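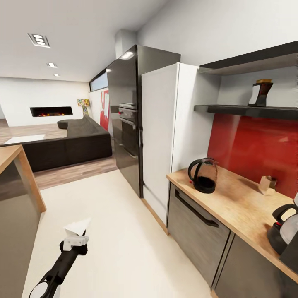

*Kitchen with light wooden countertop and cream-colored floor, open to the living space.*

# Clastby opens applications for shared housing at Helard

**For release Thursday, 9 a.m.**

Clastby, the nonprofit housing association, will begin taking applications this Thursday for 27 apartments at Helard, its new building for older renters and single-parent households. The first tenants are due to move in during November.

Helard stands on the site of the former Obeidat dairy, which closed when its delivery business moved out of the city. The old loading hall has been kept and will be used as a laundry, a bicycle store and a meeting room that neighborhood groups can book in the evenings. The apartments are in a new four-story wing behind it.

Of the 27 apartments, 24 have one or two bedrooms. The remaining three are larger units on the ground floor, set aside for households that include a wheelchair user. Every apartment has an open kitchen and living area. Clastby chose the open layout after talking with tenants in its older buildings, many of whom said that closed kitchens were hard to use with a walker or with small children in the next room.

"People told us they wanted to cook and still be part of what was going on," said Dalal Akl, director of Clastby. "They also wanted storage they could reach without a step stool. Those two requests came up in nearly every conversation, so we started the floor plans there."

Rents will be set according to household income and reviewed once a year. Heat and water are included. Electricity is billed separately to each apartment. No application fee is charged, and a deposit of one month's rent is due when the lease is signed.

The building was designed by the architecture office Dastel. Finn Kuhlmann, who led the project for the office, said that the budget was spent mainly on insulation, windows and sound separation between apartments.

"The finishes are simple and the colors are light," Kuhlmann said. "Tenants bring their own furniture and their own taste. We wanted walls and floors that would not argue with either."
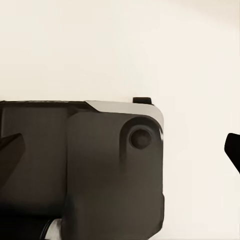 *Plain cream and off-white tones in the background.*

Tenants may paint their walls in any color, provided that they return them to a light shade when they leave. Pets are allowed, with a limit of two cats or one dog per apartment.

Clastby currently manages 46 apartments in two other buildings. Almost all of them are occupied, and the waiting list was closed to new names last winter. People already on that list will receive a letter asking whether they wish to be considered for Helard. They do not need to apply again, but they must return the reply form to keep their place.

Shadi Qaisi, who is in charge of leasing, said that applications will not be handled in order of arrival. "Everyone who gets their papers in during the application period is treated the same," Qaisi said. "There is no reason to line up at the door on the first morning."

Applicants should have the following ready:

- proof of income for every adult in the household
- a copy of the current lease, or a letter explaining the present living situation
- a doctor's note, only when applying for one of the ground-floor units

Forms are available at the Clastby office and can be mailed on request. Help with filling them out is offered in Arabic, English and German each afternoon from 2 p.m. to 5 p.m.

**Press contact**
Lama Geagea, Communications, Clastby
Interviews and building visits by appointment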